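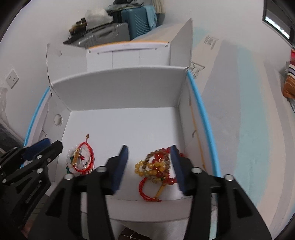 The second period of the Pruseo project was used for writing the handling rules, which the grant agreement calls "good practice for small household objects." Version two of the rules is now in use by all operators at Simard and Britanance. The most difficult chapter was the one on tangled items. Bracelets of beads and cord, when they lie in two piles in one open box, do not behave like single objects, and our first rule ("one grasp, one object") could not be applied to them as written. The new text says that the operator must choose a free loop or a bead at the outside of the pile, close the fingers slowly, and stop if a second item begins to move.

Search this site Search
Home | Projects | Reports | Partners | Contact

Status of the work

We planned 3000 reviewed episodes for this period and have 2000. The delay comes from the review step -- each episode is now checked by a second person against the rules, and this takes longer than we wrote in the proposal. Of the reviewed episodes, 69 were rejected, mostly for pulling on a cord under tension. I prefer to keep the second check and to move the remaining episodes to March.

Tyson Lévesque has prepared the training sheet for new operators. It has five pages and will be translated after your comments.

Open points

The rule on gripper force is still not finished. Ukard proposes one limit for all soft finger pads, but I think the limit must depend on the object. We ask for your opinion on this before the next version. No change of budget is requested.

Last updated: December 3, 2024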